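Skositz Grocery Sort
A two-arm manipulation dataset from the Soltmont student robotics club

Welcome, and thanks for stopping by! This is the data card for Grocery Sort, the set our club recorded over one long spring of after-school sessions. If you are a new member, a student at another school, or somebody who just wants toy vegetables picked up by robots (we understand completely), please read the whole thing before you start downloading. It's longer than it needs to be, but most of the questions we get by email are answered somewhere in it.

What the set is

Skositz is the name of our two-arm table. Grocery Sort is the task we wrote for it: toy fruit and vegetables, a basket, a bag, and an instruction such as "put the carrot in the bag" or "take the lemon out." The arms are driven by students during recording, one student for both arms, and we save everything the joints and cameras report while that is going on.

There are 3576 episodes in the full release. The starter pack has 1000 of them, picked so that every toy and every instruction shows up, and it will fit on a school laptop without making anybody cry. Twenty-three of us drove the arms at one point or another, from complete beginners to a couple of seniors who can do it while holding a conversation. We kept the beginners in on purpose. Their episodes are slower, with more second tries, and we think a model ought to see some of that.

Cameras

Each episode comes with video from the wrist cameras and from a fixed camera that looks over the whole table. The wrist view is the one most people fall in love with first, as it puts you right down at the fingertips when they close on something.

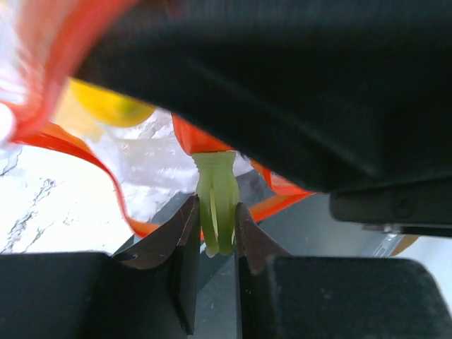
Heinonen wrote to us after training on the starter pack: I went in planning to use only the wrist video, and my policy was lovely at grasping and hopeless at knowing where to go next. Adding the table camera fixed most of that, so please tell people to start with both. I'd also love to see more bag episodes, since the basket ones got easy pretty fast.

We agree on both counts, and more bag episodes are planned. In the meantime, the loader now turns on all cameras by default. If you want just one, set it yourself in the config file, where the option is called views.

What is in an episode

Every episode is a folder. Inside you'll find the videos, a table of joint positions and gripper openings, and a short text file with the instruction in plain English. The instruction was written down before the driving began, so now and then it doesn't match what the student ended up doing. We fixed the ones we caught. When an instruction was changed afterward, the text file has a second line that says "edited," and the old wording is kept below it in case you care about such things (one of us does, very much).

The gripper openings are saved as a number from 0 to 1, where 0 is closed. In the oldest sessions it was the other way around! The conversion script flips those for you, but if you go digging in the raw folders by hand, please check the session notes first. Half of our support mail was about this until we wrote the script.

How we recorded

Sessions ran after the last bell, usually until the building closed. The driver picked an instruction card, set out the toys, pressed record and went. A second student sat at the laptop and marked each episode as good, partial or failed the moment it ended, while everybody still remembered it. Partial means the right thing was picked up and then put somewhere it shouldn't be. Failed covers all the rest.

We changed the layout between episodes, though we'll admit that people have habits and the basket spends a lot of its life toward the back of the table. The bag was the hard part. It is soft, it slumps, it shines, and a toy that is halfway in can look much the same as a toy lying across the front. Several of our best arguments were about whether a carrot was in the bag or merely near it. The rule we settled on is that a toy has to stay in the bag when the gripper lets go, and both arms have to be clear.

If you are setting up your own copy of the table, keep these in mind:

1. Bolt the arms down before you calibrate. We did it in the other order and got to do it twice.

2. Give the cables enough slack for the arms to reach the middle of the table together. Try the far corners too, slowly, with a hand on the stop button.

3. Place the fixed camera so that both grippers stay in view when they meet over the toys. 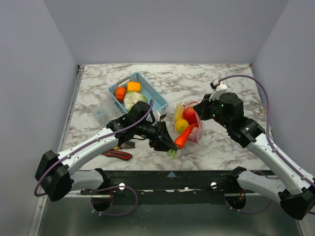
4. Run the eight warm-up instructions before you record anything you mean to keep. They take a few minutes, and they will show you a sticky joint or a camera that has been nudged.

5. Write your session notes the same evening. Please! Next week you will not remember which gripper pads you swapped.

Splits and scoring

The train and test lists are in the splits folder. We split by session, so the test episodes come from afternoons that the training list never touches. Your scores will probably be lower than with a random shuffle, and they will tell you more. For the club leaderboard, report success on the basket instructions and the bag instructions separately. A single combined number hides how hard the bag is.

Known problems

Clear plastic is difficult for every camera we own, and some of the containers nearly vanish against the tabletop. Any depth you estimate from these videos will be shaky there. The wrist videos also go soft when a toy comes very close to the lens. A few early episodes have sound in them, mostly people chatting, and we have stripped the audio out of the release.

The toys are light and all the same every time. A policy trained here should not be expected to handle a real tomato, and we'd rather you didn't test it over anybody's carpet.

Using and sharing

School clubs, classes and hobbyists may use the set freely. Please name the Soltmont club if you show results in public, and send us a link, as we hang these on the clubroom wall. Fixes to labels are very welcome through Oltano, our little label checker, which lives in the tools folder with its own instructions. Changes get looked over at the next club meeting and go out with the May update.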